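Nava: vocabulario doméstico ucraniano-español

Versión 2. Última revisión: 5 de febrero de 2021.

Nava es una lista de palabras de la casa, en ucraniano y en español, con su acento marcado y una frase de uso para cada entrada. Contiene 856 entradas. La empecé para mis alumnos de la escuela Kitine y después la pidieron también otras personas, por eso la publico.

Contenido de la carpeta

entradas.csv: la lista completa, separada por punto y coma, codificación UTF-8.
frases.csv: las frases de uso, unidas a las entradas por el campo id.
cambios.txt: correcciones desde diciembre.

Campos

Cada línea tiene 5 campos: id, palabra, acento, traducción, zona. El campo zona indica la parte de la casa (cocina, baño, lavadero, entrada) y admite 8 valores. Si una palabra pertenece a varias zonas, he puesto solamente la primera.

Los recipientes me han dado el mayor trabajo. En español tenemos bol, cuenco, fuente, ensaladera, y el uso cambia mucho según el país. He elegido la forma que me pareció más general y las otras están en la misma celda, separadas por una barra.
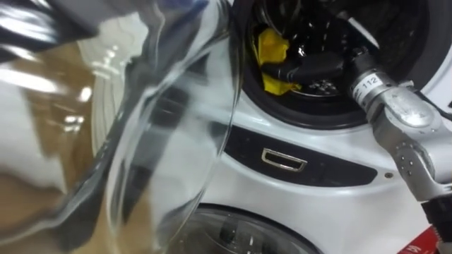 Tymofii Sirko opina que la barra es mala solución, que «cuenco» y «fuente» merecen cada una su propia línea, y que un estudiante que busca la segunda no la va a encontrar si ordena la tabla por traducción.

Tiene razón en lo de ordenar. En la próxima versión voy a separar estas celdas, lo cual cambiará los id de casi toda la zona de cocina. Quien use Nava dentro de Sivow debe guardar una copia antes de actualizar.

Licencia

Uso libre con mención del nombre Nava. Las frases tomadas del cuaderno de Antoniuk llevan la marca A y no se pueden vender.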